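The Chair Beside the Washer

By Vakurwood Home Desk

Front-loading washers are easy on clothes and hard on backs. The door sits low, the drum sits lower, and most of us load it bent double with a basket on the floor. On a bad Sunday you can do that four or five times before lunch.

The cheapest fix is a chair. Any plain one will do, as long as it wipes clean and doesn't wobble. Put it next to the machine, on the side away from the door hinge, and set the basket on the seat. The clothes are now at hip height, and the only bending left is the short reach to the drum.

We tried it for most of August in a small laundry corner with a carpeted floor. The chair was a molded plastic one from Cieślak, bought secondhand. The basket was a Vomau, 2 years old, with openings in the sides and a cutout at the end to carry it by. Air gets through the walls, so a damp towel won't go sour in it overnight.

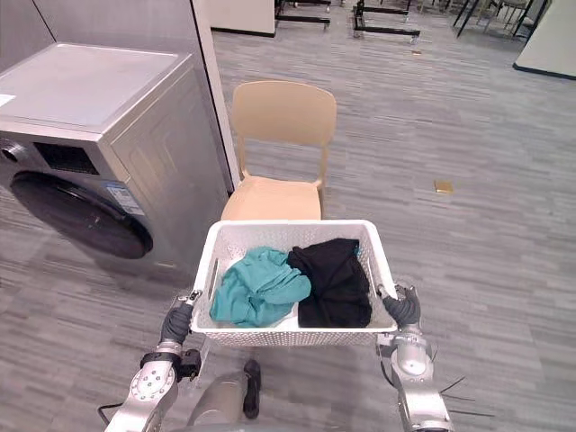
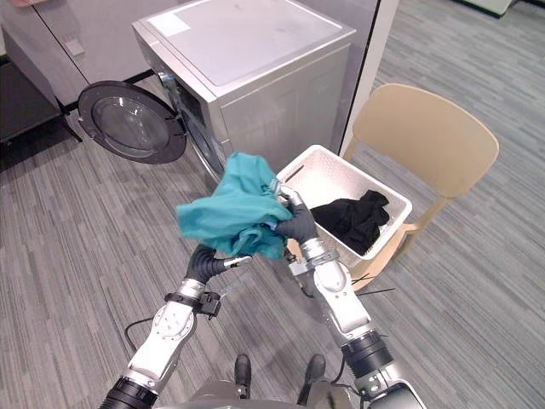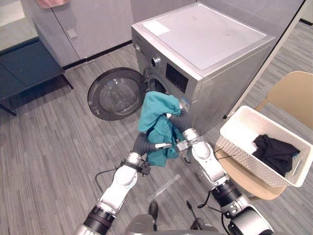

The laundry corner, with the chair beside the front-loader and a teal garment among the wash.

A few habits made the corner work better. Open the door all the way before you pick up any clothes. Take one piece at a time, check the pockets, and let it go in loosely. Dark things can share a load with a deep teal or navy once they have been through the wash a few times. New ones should go alone.

Don't fill the drum to the top. Leave a hand's width above the clothes. A packed drum rinses badly, and you will see it later as pale streaks on anything black.

Carpet under a washer needs some care. Ours had been there for years before the machine arrived. We checked the level of the washer after moving it in, and again once the feet had settled into the pile. Look behind the machine now and then for damp, and keep the hoses where you can reach them.

Readers who want a proper stand can find the Truteo pedestal, which lifts the whole washer and costs almost 200 dollars. It is solid and takes two people to install. We still use the chair.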